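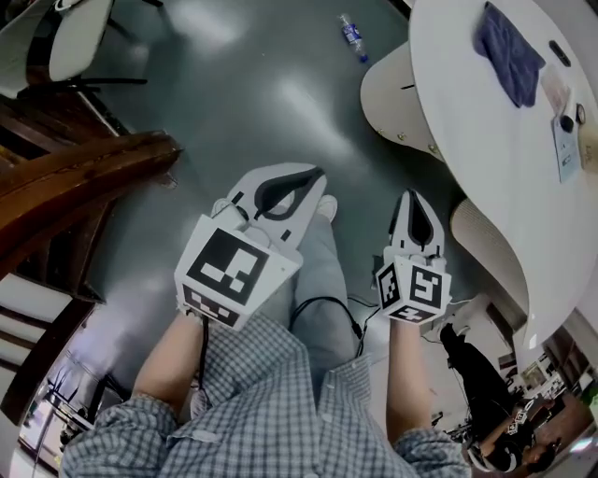
Fumton Shared Workshop forum > Builds in progress > Two-handed grippers, cable trouble and tag wobble

Pacita Macapagal
Posted 13th July

Hello all, and sorry in advance for the length of this, I've had a big pot of tea and nobody at home wants to hear any more about it.

The pair of hand-held grippers is finally at the point where I can sit down with one in each hand and use them, and I'm so pleased I could sing. For anyone who missed my June thread, the idea is that you do a job by hand with these (folding a cloth, picking up a bottle, that sort of thing), the cameras record it, and later on Belia, my long-suffering arm at home, tries to learn the same job from the recordings. The fingers are the curved white ones with black rubber pads, and the square tags on the body are for tracking where each hand is.

Two things are bothering me. The first is the cables. They come off the back and land in my lap, and whenever I reach forward I can feel them pulling at my wrists. The second is the tags. The one on the left body has a tiny bit of wobble if I push it with a thumb, and the tracking for that hand jumps about when I turn quickly. I don't know if those are one problem or two.

The body is my own drawing, the finger linkage is the Dela Peña one with longer arms, and I'm recording with Hurkar, version 4.

solderbridge_sue
Re: cable trouble and tag wobble

Oh, these have come on beautifully since June! Well done you.

For the cables I'd run them up the forearm and over the shoulder, with a loose strap just above the elbow. I did it on my camera glove and it made a world of difference, because the weight sits on your shoulder and your wrist doesn't have to carry anything. Leave a good loop at the wrist though, or you'll swap one tug for another. Ask me how I know.

oldmarrow
Re: cable trouble and tag wobble

I'm going to disagree with Sue, with great affection. Over the shoulder is lovely until you want to put the thing down in a hurry, and then you're wearing it. I'd take both cables down to a clip on the belt and on to the recorder from there. If you're sitting down for most of it, the lap is no bad place for them so long as they're clipped before they get there.

On the tags, fix the wobble before you touch a single setting. A tag that moves on its own body is telling the software fibs, and no amount of filtering will put that right. I'd also wonder about the floor. Ours is very shiny under the strip lights and I had dreadful trouble with glare on a different project.

Pacita Macapagal
Re: cable trouble and tag wobble

Thank you both! I'll try both cable routes and report back, I'm not brave enough to pick a side yet. Glare hadn't crossed my mind at all.

This is the order I go through before recording. Please pull it to pieces if it's daft.

1. Open and close each gripper by hand a few times and feel for anything sticking in the linkage.

2. Hold the pair up together and look at the picture from one gripper's camera, to see whether the other one's tag shows up and whether my own hand is getting in the way of it.

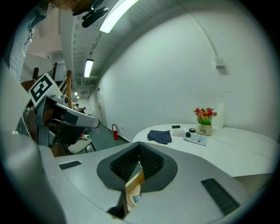
3. Check the card. I use a 256 GB one and it fills faster than you'd think, particularly if I forget to stop recording while I go and find my glasses.

4. Do one slow practice of the whole job, keep it separate, and play it back before starting properly.

tinribs
Re: cable trouble and tag wobble

Nice list. I'd swap your first and third round, but only because I once did a whole evening on a full card and I'm still cross.

I don't agree that the wobble has to come first, by the way. It's quick to test. Clamp the left gripper to the bench, leave it alone and record a minute. If the track still jumps with nothing moving, it's lighting or calibration and you can leave the tag mount for now. I had exactly this on take 131 of my own set and it was a smudge on the lens.

oldmarrow
Re: cable trouble and tag wobble

A still test won't show you a mount that shifts when you swing it, though, and she says it's the quick turns that set it off. Do both! Clamp it, then wave it about, then compare.

tinribs
Re: cable trouble and tag wobble

Fair enough, I'd skimmed past the quick turns. Both it is.

solderbridge_sue
Re: cable trouble and tag wobble

A dab of epoxy under the tag plate, Pacita, and leave it overnight. And bring it along next time you're in, I'd love a go. I've got a spare elbow strap in my drawer you can have.

Pacita Macapagal
Re: cable trouble and tag wobble

Yes please to the strap! I'll do the clamp test first so that tinribs can have his answer, then the epoxy. Lens cloth is already in the bag.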